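The New Arms at Barkus Bottle Returns: Your Questions

Written for everyone on the sorting floor, the yard and the office at our Grellwood site. 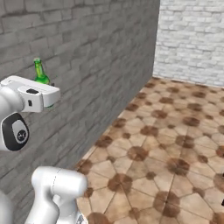

We've had a lot of good questions since the plan went up in the canteen in September, and plenty of them were better than the ones we had thought of ourselves! Answers are below, and we'll add more as they come in.

What will the arms be doing?
Picking up glass bottles and setting them down in the right crate. It sounds small, but anyone who has done a full shift on line 2 knows what it does to your wrists. An arm can take the plain, repeated lifts, and the person next to it deals with everything else – chipped necks, odd shapes, the jar somebody has left a spoon in.

Is anyone losing their job?
No. All 117 of us are on the same contracts as before, with the same hours and the same pay. Four people a shift will move from lifting to checking and line-minding, and those posts are offered to the sorting team first.

Why so much work on a computer before anything reaches the floor?
It's a cheap place to get things wrong! We practise the reach in simulation, with a simulated bottle up close to a wall, and change whatever we don't like. We have been through 348 trial runs so far. The simulated room looks nothing like our shed, and it doesn't have to. We care about how the gripper comes up to the glass when there's little space behind it.

Can I have a go?
Yes, please do. The Vonska practice screen is in the small training room from 2 pm until the end of the day shift. No experience needed, and you can't break anything.

Will I need to learn programming?
No. Line-minders learn to start, pause and reset an arm, and to teach it a new crate position. The course takes two mornings, is paid, and is run by Pirzada Training here on site. If you get the bug and want to go further (some of you already have), talk to your shift lead about the longer course.

What happens when an arm drops a bottle?
The line pauses and the line-minder clears the glass with the usual gloves and pan. Log it on the sheet, even if it's only one. Those notes are gold to us.

Will the targets go up?
Not during the trial. The target stays at 536 crates a shift, and we'll sit down with the floor reps before anyone suggests another number.

Who do I tell if something feels unsafe?
Press the stop first, then tell your shift lead. You will never be in trouble for stopping a line.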